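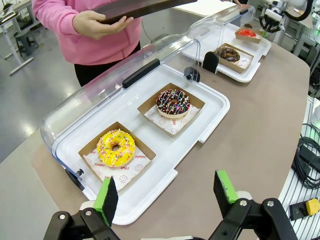 Print this page | E-mail this page

Brallumau panel van: depot charge stops at 79 percent, vehicle never reports Ready

Last updated: January

Status: Resolved, workaround withdrawn
Reported by: Callum Kettle, fleet electrical, Pinmont depot
Assigned to: Ju-won Sung, charging systems
Vehicles affected: all 14 vans at the depot
Chargers: Wilholm wall units, DC
Load management: Yoon depot gateway

Problem as reported

Vans are plugged in at the end of the afternoon shift with a charge limit of 80 percent set in the depot profile. Charging runs normally until the early hours and then ends. The van dash shows 80 percent. The gateway shows 79 percent and holds the session in "Charging, paused by vehicle." The Ready flag is never set. Cabin and battery preheat are tied to the Ready flag, so neither starts, and the vans leave with a cold pack. Drivers report reduced regenerative braking for the first part of the route and lower range than last month.

Unplugging and replugging clears the paused state for a few minutes. The session then goes back to paused at the same figure.

No warning lamps on any van. No stored faults in the charger. The gateway writes one line per session:

SESSION HOLD: target not met, vehicle current request zero

Kettle's note with the report: the problem appeared on every van on the same night, so he has not pulled any vehicle out of service. Nothing was changed in the vans. The gateway had taken an update that week, but the release notes mention only the display and user accounts.

Initial checks

1. Confirmed the charge limit in the depot profile. Set to 80 on the gateway. The vans have their own limit, set from the dash, also 80. When both are present the van obeys the lower one.

2. Swapped two vans between charger bays. The fault stayed with both vans and both bays, so one bad bay or one bad cable is ruled out.

3. Checked supply at the distribution board during an overnight run. All phases present and steady. No load shedding by the gateway at the time the sessions went to paused.

4. Read the charger log for one session. The charger received a current request of zero from the van and opened its contactors in the normal order. The last pack voltage recorded before the contactors opened was 490 V, which agrees with the reading from the van.

5. Ran one van with the limit raised to full on the dash and left at 80 on the gateway. The session completed, the Ready flag was set, and preheat ran. The gateway ended the session itself as soon as its own figure reached 80.

Step 5 was the useful one. The charger, the cable, the van and the gateway can all do the job. The session hangs only when the van is the party that ends it.

Request for information, sent to depot

Please supply:
 — the session export from the gateway for one full night, raw format, all columns
 — the van's own charge record for the same night
 — the gateway software version before and after the update
 — a note of any van whose dash limit differs from the gateway limit

Kettle sent the first three the same day. On the fourth, he reported that all dash limits match the gateway. They had been set to match when the vans were delivered and were left that way.

Findings from the export

The van sends state of charge in two messages. One is a whole number meant for display. The other carries a decimal place and is meant for control. The dash uses the display value, which the van rounds to the nearest whole number. The van also uses the rounded value to decide when it has reached its limit.

Before the update the gateway read the display value. Van and gateway therefore agreed on when the target had been met. After the update the gateway reads the control value and drops everything after the decimal point.

The result is that the van rounds up and decides it is finished. The gateway cuts the same reading down to 79, decides the van is short of target, and keeps the session open. The van has no reason to ask for more current. Neither side is in fault by its own rules, so neither side logs one.

Replugging makes the van wake its contactors and draw a small current while it checks insulation. The gateway reads that as charging and clears the hold. When the check ends the current request returns to zero and the hold comes back.

The lower range has a separate but related cause. The amount of charge in the pack is the same as last month. The van is starting cold, with the heater taking its power from the pack on the road instead of from the wall. Reduced regenerative braking at the start of the route is normal behavior for a cold pack and should not be logged as a brake defect.

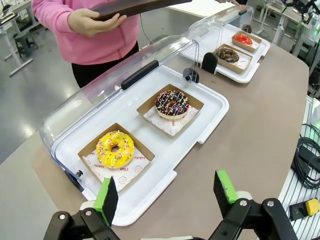

Workaround

Apply until the gateway correction is installed.

1. On the dash, open Charging, then Limits, and raise the van's own limit to full.

2. Leave the gateway profile at 80. The gateway will end the session.

3. Check that the departure time in the gateway matches the route sheet. Preheat is timed backward from departure.

4. Do not use the van's local preheat timer together with gateway preheat. The two will both try to wake the contactors, and the second request is refused until the van has gone back to sleep.

5. Label the key tag. A van with its dash limit at full will charge to full on any charger away from the depot, including public ones. This does no harm once in a while, but the depot's warranty terms call for the lower limit in daily use.

Kettle asked whether the gateway limit could be lowered instead, leaving the dash alone. It can, and it will set the Ready flag, but preheat then starts from a lower charge and the longest route was already close on range. Raising the dash limit is preferred. On vans used only for the short town loop either method is acceptable.

Things tried that made no difference

 — Clearing the session memory on the wall units
 — Resetting the low-voltage battery on one van
 — Replacing the charge inlet seal on the van in bay two (the seal was worn and needed replacing anyway)
 — Rolling back the display language on the gateway, suggested by the phone line
 — Setting a fixed current limit per bay

Correction

Sung reproduced the hold on the bench with a vehicle simulator and passed the traces to the gateway team. The correction changes two things. The gateway now rounds the control value the same way the van does. It also treats a zero current request held for a set period, with no fault present, as the vehicle having finished, and sets the Ready flag with a note that the vehicle ended the session.

The second change matters for sites with mixed fleets, where vans from different makers round differently. It does not apply when the gateway itself has cut the current for load management. In that case the session stays in queue as before.

Installed at the depot remotely at 2:15 p.m., with no vans connected. The gateway restarted once. Two wall units came back showing "Waiting for network" and needed a power cycle at the breaker. The others reconnected without attention.

Verification

First night after installation: dash limits put back to 80 on half the fleet, workaround left in place on the rest. All sessions ended correctly and preheat ran on every van. On the restored vans the gateway recorded "Ended by vehicle, target met."

Second night: dash limits put back on the remaining vans. Same result. Kettle confirmed pack temperature at departure was back in the normal band, and that full regenerative braking was available from the gate.

One van reported Ready late on the second night. The departure time for that van had been typed as p.m. in place of a.m. Corrected at the depot. Unrelated to this ticket.

Notes for other sites

If you see SESSION HOLD with a vehicle current request of zero, compare the charge figure on the dash with the figure on the gateway before swapping any hardware. A difference of one point, with the dash reading higher, matches this ticket. A larger difference does not, and should be opened as a new ticket with the raw session export attached.

Sites that applied the workaround should restore the dash limits after the correction is installed. The gateway cannot do this remotely on this van. It has to be done from the driver's seat with the van switched on and the charge connector removed.

The release notes for the earlier update have been amended to list the change of charge message.

Ticket closed by Ju-won Sung with the agreement of the depot. Reopen by replying to the original notification.

Contact support | Copyright Yoon | Back to top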